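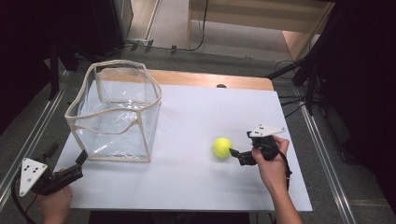
I coach the under-tens at Brestham on Wednesday evenings, and the thing I get asked most by other parents is how to warm up keepers when you've only got one adult and no proper gear. My answer is a tennis ball. A bright yellow-green one like this, with the fuzzy cover, shows up nicely against grass and makes a full-size football feel enormous afterward!

## What you'll need

- tennis balls (I use 4)
- a wall, or a patient teammate
- cones or sweaters for a goal
- gloves off for the first part

## Step 1: Drop and catch

Stand facing your keeper with a ball in each hand at shoulder height. Let go of one without warning. They catch it before the second bounce, then throw it back. Do 6 drops and swap places, because kids love making the coach scramble.

## Step 2: Wall catches

Keeper faces the wall, you stand behind and toss the ball over their shoulder so it rebounds to them. Start slow. I learned this one from A-yeong Ki, who ran the girls' team at Esum when my daughter played there, and she was very strict about feet: small steps, weight forward, no crossing over.

## Step 3: Low ones

Roll the ball a yard to either side. They get down behind it, knee nearly to the ground, two hands. If they start swatting at it, go back to step 2 for a bit.

## Step 4: Gloves on, big ball

Now bring out the football and hit some easy shots from the edge of the box. Mine usually hold on to the first few (and then get cocky, and then drop one).

Leave shooting practice until they've had a drink. On cold nights I do step 1 twice.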